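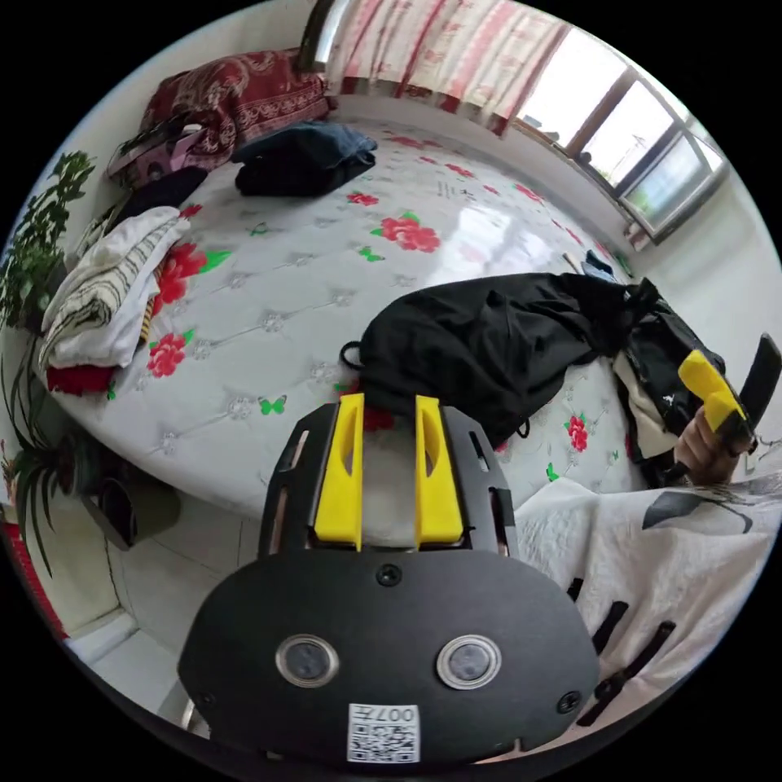 *Red flowers at the edge of the bed.*

Sunday, December 15, 2019

I have lived in Brastlow for almost 7 years and in this time I wrote about soup, about buses, and too many times about the weather. I never wrote about making the bed. My cousin Nusrat Karunaratne told me on the phone that I should, because I talk about it so much that it is cheaper for her if I put it on the blog.

In my mother's house the bed was made before breakfast. You could not sit down to eat if the bed was open. When I moved here and had my own room, I stopped doing it for one whole winter, and I enjoyed that very much. Then I started again and I cannot say exactly why. I think I came home one evening in March, tired, and I wanted to lie down on something flat.

The red flowers are my favorite. I like a pattern that is not shy. In the shops here most of the bedding is gray, or white, or a color which they call "oatmeal," and I understand that this is considered calm. For me it looks like a hospital where they forgot to put the patient. A red flower in December is a good thing to see when it gets dark at four o'clock.

How I do it is simple, but I am strict about the order. First I open the window and I leave the bed alone while I drink my coffee. My mother would not agree with this part. Then I take everything off, the pillows and the blanket, and put them on the chair. I don't try to pull the sheet straight while the blanket is still on it. I did this for years and the sheet always made a hill in the middle, and at night I would find the hill with my back.

The corners are the hard part. I learned to fold them from Mrs. Navaratnam, who rented me my first room and who had worked in a hotel when she was young. You lift the side of the sheet so it makes a triangle on top of the mattress, you tuck what hangs below, and then you bring the triangle down and tuck it also. She made me repeat it until she was satisfied. She was satisfied maybe two times. I still cannot do the corner next to the wall well, and I have decided that only the wall will see it.

After that the blanket, with the top folded back as wide as my hand, and then the pillows. I shake the pillows out of the window if it is not raining. Nusrat says the neighbors can see me. Let them.

I wash the flowered bedding inside out and in cool water, because I once had a green set that went pale after one summer and I was sad about it longer than is normal. I dry it on the rack in the hall, where it blocks the bathroom door. The iron I use only for the pillowcases. Ironing a big sheet in a small apartment is like folding a map in the wind, and after one night it looks the same anyway.

Several readers asked about the blanket which I mentioned in the summer. It is from Alledico, the small shop behind the post office, and no, they don't send by mail, I asked for you. The lady there told me they may have more in March. It is heavier than I expected and I had to learn to sleep with my feet outside.

What I still need is a second set for the days when the first one is on the rack. I found one with yellow birds, but it was for a bigger bed, and I would have to cut it and sew a new edge. My sewing is slow and not very straight. Nusrat has a machine and she has offered to do it when she visits, if I cook. I already asked the shop to keep the birds for me until Saturday.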